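Zedwood releases Palma, a planning tool for household tidying

Brundau – The software firm Zedwood has opened its planning tool Palma to outside developers. The tool takes recordings of people doing small jobs at home with hand-held grippers, and from them it learns in which order a robot should reach, grasp and let go. Until Thursday it was used only inside the company.

Palma is built for soft and untidy places such as beds and sofas, where an object can lean or move when something next to it is touched. According to the firm, the planner makes a new short plan 5 times per second and keeps the old one only if the camera view still agrees with it.

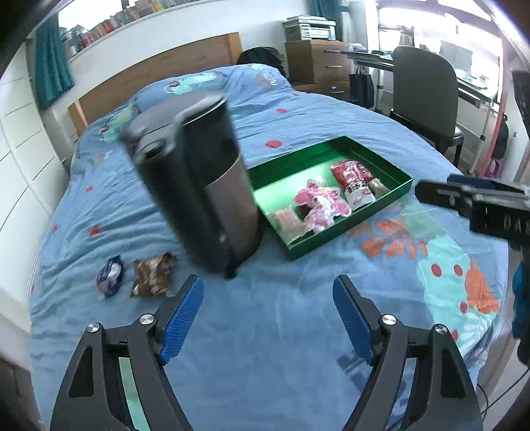
Snack packets in a green tray on a bed, with wrappers lying on the duvet in front of a kettle.

Wrappers are a difficult case for the perception part. They have no fixed shape, and a printed duvet makes their edges hard to find. Zedwood says that the first version often took a pattern on the cloth for an object. The new version compares 15 views before it marks something as graspable – this makes the start slower, but it gives fewer empty grasps.

The release also contains a viewer called Funley, in which developers can play a recording next to the plan and correct wrong labels by hand. It comes with about 100 recordings from homes. A version for robots with two arms is planned for 2028.

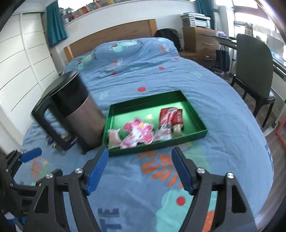

Can Palma be tried without a robot?
The planner and the viewer both run on a normal computer with the supplied recordings, so a robot is needed only for testing the plans on real objects.

Developers can ask for access on the Zedwood website. Use in teaching is free of charge, and prices for companies will follow in July.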